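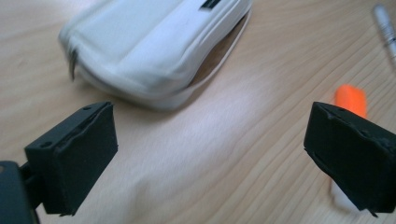 Handheld gripper work at Trolta

Trolta is a contract packing firm with its main site in Nutodcombe. It fills stationery sets and small soft goods for mail-order sellers. Automation of its packing tables began in February with two robot cells supplied by Gundari.

Training the cells

The cells are trained from recordings made by table staff, who carry out ordinary picks with a handheld two-finger gripper. Typical items are pens, erasers and zippered pouches. Soft pouches need more recordings than rigid items - their shape changes with each grasp. The first training set held 289 recordings, of which 263 were accepted.

Effects on staff

Before the change, a packer spent a full shift at one table. Staff now rotate between manual packing, recording and cell supervision. Recording is limited to three hours per shift to reduce wrist strain and is paid at the supervisor rate. Piece-rate bonuses ended when the cells came into use, and output is now measured by table.

Mixed orders are still packed by hand. The software used to schedule shifts, De Haan, lists recording as a separate task, with new assignments posted each Thursday.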